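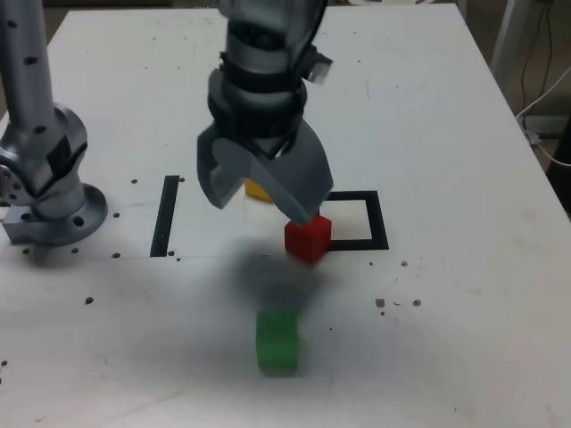 Block stacking table draws a crowd at Nivcombe open house

Red, yellow and green blocks kept visitors at the Nivcombe open house busy until late afternoon in December. The task set by organizer Melina Xenos was simple to explain: build a tower inside a square of black tape on a white tabletop. Around 60 people stopped by.
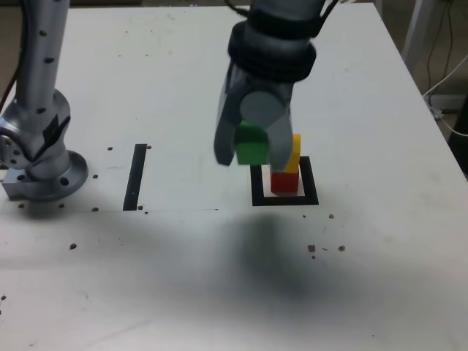 Red at the bottom, then yellow

The square leaves little room to spare, and a bottom block set down at an angle makes the next one harder to place. Xenos said the table would be back in the spring with a smaller square - and a fourth block, if one can be found in the same size.

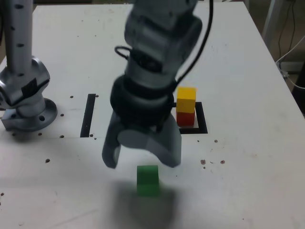 Latrice Ruiz-Ortega said she would rather see the square stay as it is and the towers go higher, with 5 blocks for anyone who wants to try.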